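Collecting Grasping Examples by Hand: Report on Our Semester Project

Our group had the task to prepare a set of demonstrations from which a small policy network can learn to pick up and turn everyday things on a table.
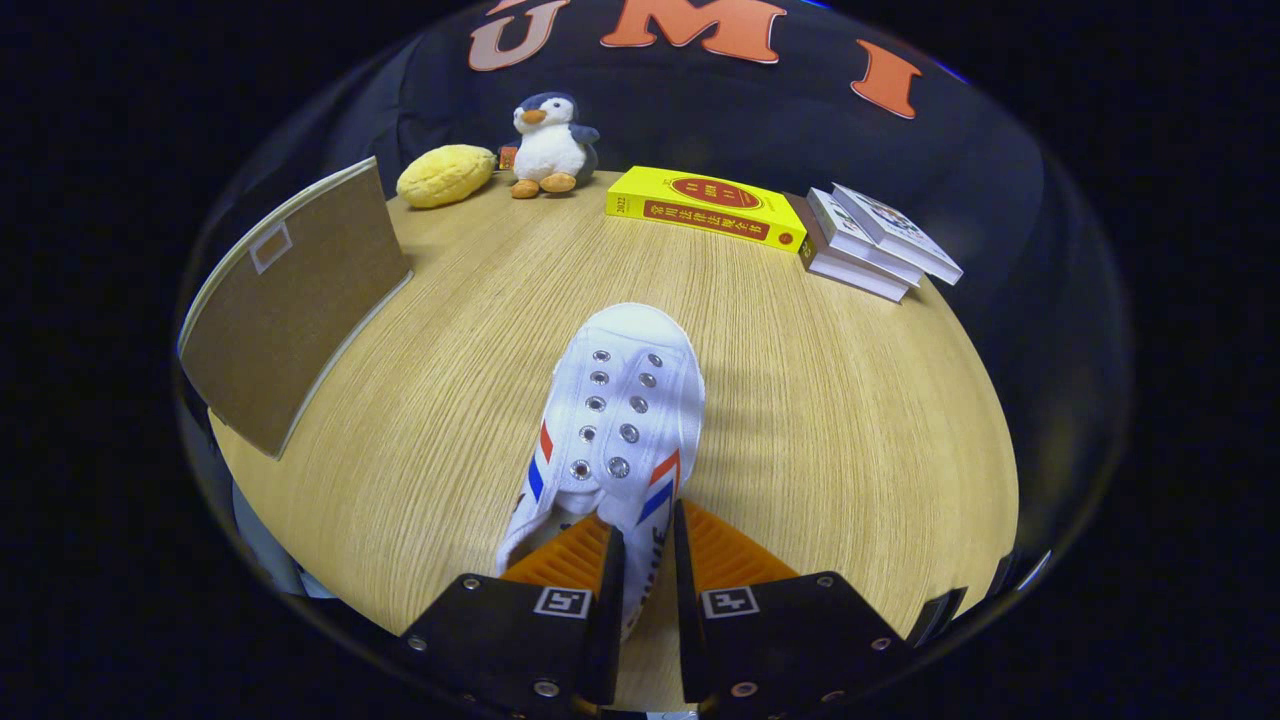
The first plan was to drive the robot arm with a joystick and record its movements. We tried this in the Hakau laboratory for two weeks and were not satisfied. One pick took very long, and the person at the joystick was tired soon, so the later recordings were worse than the first ones. After this we changed to the hand-held gripper. The operator holds the tool, does the task with a natural movement, and the camera on the tool records what the fingers are doing. The fingers have markers, and from these we calculate the opening width for every moment of the recording.

The project was named Brirura by the group before us, and we kept the name. Our goal was 3000 demonstrations before the end of March. Three operators shared the work.

Protocol

Each demonstration starts with the gripper open and away from the table. The operator approaches, closes the fingers, moves or turns the object, opens the fingers and goes back. For shoes we decided that the grasp must be at the heel end and that the toe must point away from the operator when the shoe is released. We needed this rule because in our first recordings every operator took the shoe in a different place, and the network learned something between all of them. It often closed the fingers on nothing.

We also changed the things at the far side of the table between sessions, such as plush toys and books. The network should not connect the grasp with one fixed background.

Sorting

The recordings were checked with Ivach, a small program we wrote for this project. It shows the camera video together with the curve of the finger opening. We removed a recording if the markers were lost during the closing, or if the operator stopped and corrected the grasp. In one session up to 3 of every ten recordings had to be removed, mostly for fast wrist movements which made the video not sharp.

Problems

Canvas shoes were more difficult than we expected. The material is soft, and if the fingers close too much, the heel folds and the shoe turns slowly in the grasp. We wrote in the protocol that the operator closes only until the shoe can be lifted. The training computer in the Hájek room was also used by another course, therefore we could train only after 6 in the evening.

For the next group we suggest to record more shoes without laces, and to check the first recordings of a session before making the rest.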